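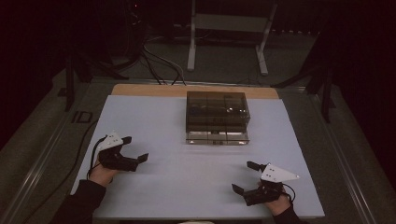
I bought the Fendivo hand-held gripper pair with my own department's money, so nobody needs to worry that I am being nice to anyone. The pitch is simple enough. You hold one gripper in each hand, do a job on the table in front of you, and the recording becomes an example for a learning system. You need no robot while you gather, which is meant to save money and a great deal of floor space. After a month with the pair I believe roughly half of the pitch.

We use ours for boxes with lids. The task is to steady a see-through acrylic box with one gripper and open it with the other, then put everything back as it was. I chose it because it is awkward. Clear plastic is hard on cameras and slippery under finger tips, and I wanted to know early on what the kit could not do.

Let's start with the good. The fingers close evenly and I haven't had one stick. The dotted marker plates on top are bolted down properly, which was not true of the Makokha pair we had on trial last year (those shifted if you looked at them sternly, and a shifted plate quietly spoils every example after it). Setting up takes 16 minutes once you know the order of things. The first time it took most of an afternoon, thanks to a manual that explains the carrying case at length and gives the calibration step a single line.

Now the cables. Each gripper has one coming out of the back, and there is no clip or guide for it in the kit. If you're working at a table with a metal rail down each side, as we are, sooner or later a loop will catch on something and tug your wrist just as you are lining up on the lid. I tape mine along the edge of the board. For this price I'd expect not to own a roll of tape for the purpose.

Weight is the next complaint. One gripper is fine. Two, held out over a table for a whole session, are not. My colleague Gizella Kovács is far more patient than I am and she still stops after every 5 minutes of recording to put them down. You can see the tiredness in the data, too. Paths get lower and sloppier towards the end of a session, and a learning system will copy sloppy work just as happily as neat work.

We recorded 427 examples of the box task. I threw out more than 4 in every 16 of them, mostly for two faults. Either a marker plate had turned too far from the camera and tracking dropped, or the person holding the gripper had reached in at an angle no arm of ours could manage. The second fault annoys me most. The Fendivo software will happily accept a wrist twist that is impossible for the robot you're going to train, and it doesn't warn you. You find out later, when you replay it. Yolotzin Esquivel wrote us a small checking script in a morning, so I don't see why the maker couldn't.

And then there is the claim on the box that "anyone can record in minutes". Anyone can record something in minutes. Our newcomers needed a couple of sessions before their examples were worth keeping, chiefly because they squeeze too hard. A hand-held gripper gives you some feel of the object through your own fingers and people lean on that without noticing. The robot won't have it.

Did the examples teach the robot anything? A bit. It now gets hold of the box reliably and lifts the lid on the easier tries. With the box pushed to the back of the board it still dithers. I can't say how much of that is the kit and how much is the see-through plastic, and I'd be wary of any review that claimed it could.

If you already have a decent head camera and somebody who can write the checks, the Fendivo pair is sturdy and fair value. If you are hoping to open the case and have a trained robot by April, keep your money. The Faltora set is lighter – I've borrowed it twice – but its fingers have more play in them than I'd accept for lids. I'm keeping ours for now, and have written to ask about a cable clip. No reply so far.

Three stars out of five.

We use cookies to remember your settings and count visits. Accept all | Manage choices

Recent reviews
Brillwood height-adjustable workbench: steady, slow, loud
Makokha gripper pair, a year on
Faltora light set: first impressions
Which floor cable covers are worth buying?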